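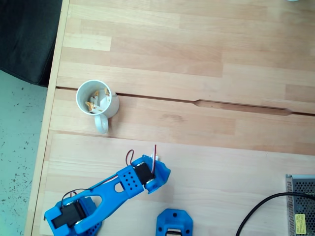 Civar tabletop arm: common questions about recording

What counts as one example?
One example is a single try at a task, from the start position until the arm is back at rest. Failed tries are saved too, with a "fail" tag.

How many do we need per task?
We ask for 800. The mug task stands at 473.

Does the mug have to be in the same place every time?
No. Move it and turn the handle between tries. Keep it within reach of the arm.

Can I record on my own table?
Yes, if the base is clamped and the top is level. Seams and grooves in the wood are fine. Please don't cover them.

Where should the power supply go?
On the table, off to the side, with the cable clear of the arm's path. Leave the vents open.

How long is a session?
20 minutes, then let the servos cool. Most people do 3 sessions a day.

A joint slipped in the middle of a try. Do I delete it?
Tag it "hardware" and stop. Check the horn screws before you go on.

Who do I send files to?
Upload them to the Brastodport folder. Miłosz Kaczorowski handles access requests.

Last updated Feb 19, 2019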